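Kerubo Urio
@keruboreads
February

Right, I finished the big one. 3528 pages of the Folier books, start to finish, and I have Thoughts. Thread!

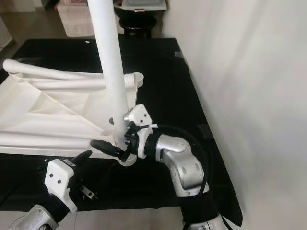

1/ Where to begin
Start with The Salt Road, whatever the box set tells you. The prequel is lovely, but it gives away who Gukosari is and you want that to hit you at full speed on the ferry. I gasped on the 51 bus. A man moved seats.

2/ The middle books
Book four is slow. I know, I know. But the whole winter in Vemcombe pays off so well later that I went straight back and read it again (and cried at the bakery chapter, which I'd skimmed the first time!!)

3/ Best character
The aunt. She gets maybe a dozen scenes and I would read a whole book of her arguing about fences. Booker Ostrowski says it's the ferryman and we've agreed to stop discussing it at work.

4/ Reading aloud
Try it with the songs. Pendo and I took turns doing a chapter a night and the rhythm of them is gorgeous once you hear it, even with my singing. The drowning song took us three goes.

5/ Maps
Bookmark the map in book two. The one in the paperback of book five has the river on the wrong side and I was lost for ages.

6/ What next?
I'm having a week of short stories to recover, then possibly the whole lot again. If you've read them, come and shout at me about the ending, but put a spoiler warning on it please, Otis is only on book three!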